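# Mandarin (the fruit)

The mandarin is a small, loose-skinned citrus fruit, and I'll admit up front that it's my favorite thing to write an entry about. This is my page on the Girkach household wiki, so it leans toward what you do with mandarins at home (buying, peeling, keeping, arguing over the last one). 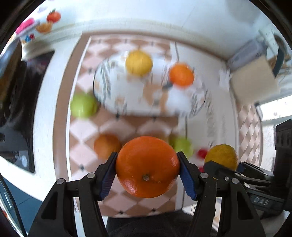 *A ripe mandarin, deep orange and a little flattened, with a second citrus fruit still showing some greenish yellow.*

## Name and relatives

Botanists call it *Citrus reticulata*, and the "reticulata" part means netted, after the stringy white pith between the peel and the segments. Mandarins are one of the old, original citrus species, along with the pomelo and the citron, and the sweet orange came out of crosses between mandarin and pomelo. I love that! The little fruit is the ancestor and the big one is the grandchild.

"Tangerine" is a slippery word. Where I live people use it for anything small and orange, but strictly it's a group of mandarins named after Tangier. Clementines and satsumas belong in the wider mandarin crowd too.

## What it looks like

Most are wider than they are tall, so they sit nicely on a plate instead of rolling off it. The peel is glossy and covered in tiny dimples, and those are the oil glands. Bend a bit of peel near your nose and you'll smell them at work. One end has the scar where the stem was attached, often a pale little star.

Color is a poor guide to taste. Citrus needs cool nights to lose its green, so a fruit from a warm place can be sweet and still have a greenish patch on its shoulder. I passed over the greenish ones at the Drodport market for years, and I'm still annoyed about it.

## Choosing and keeping

Pick up two of the same size and take the heavier one, it has more juice. A slightly puffy skin is fine on a satsuma, but I put back anything with a soft, wet spot.

On the counter they last me a week or so if the kitchen's cool. In the fridge drawer it's more like two, sometimes longer. Check the bottom of the bag, always, since one moldy fruit will spread it to its neighbors.

My first October crate came from Rezaei, the grocer by the bus station, and we got through it in 4 days. The next one I split with next door.

## Eating

Start at the stem end, push your thumb in, and go around. A good one has 9 or 10 segments, though it varies, and some kinds have seeds and some don't. The strings are perfectly edible (my family picks off every single one anyway).

Dried peel is worth the trouble as well. I leave strips on a rack for 3 days, then put them in a jar, and they go into tea, stews and the Zilden spice cake, which has its own page on this wiki.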